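Robotic tidying

Robotic tidying is the use of robot arms to put objects back into boxes, trays and drawers, at home or on a shop floor.
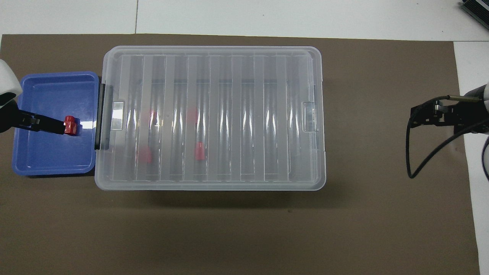

The work looks easy, but it joins several skills. The machine must find the part, grip it without tipping it, and open or close a lid, often with two arms together. Latches are a known difficulty — the force is small and the fingers hide the latch from the camera.

In a test led by Hrefna Hjaltadóttir at the firm Nodano, a two-armed system made 300 attempts to pack small parts and close the box. It failed in 46 of them, mostly at the lid. Ívar Thygesen has argued that such results do not carry over to homes, where boxes differ and are seldom in the same place. As of August, Nodano sold the system only to workshops.

See also: Bin picking; Two-arm manipulation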